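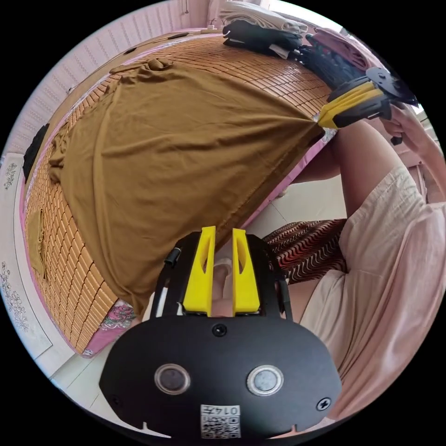 Folding by proxy, and why I'm not sold

Yasmine Abdelaziz sent me the Jemgate write-up in February with the subject line "your laundry days are over". They are not.

The idea is that you work a pair of hand-held grippers yourself, the robot studies the recordings, and eventually it folds without you. Jemgate reckons up to 1,000 demonstrations will cover a household's clothes. Whose household? A big olive-brown thing with a hem and a gathered end has no obvious corners - you pinch one point, pull it taut, and the creases run wherever they like. A person sorts that out by feel. I'd like to know how much of the feel makes it through two bright yellow fingers.

Palley made the same promise about tea towels, and its demo reel was 23 seconds long. I asked how many tries that took and got a brochure.

Show me 100 fitted sheets in a row, unedited, and I'll happily eat my words.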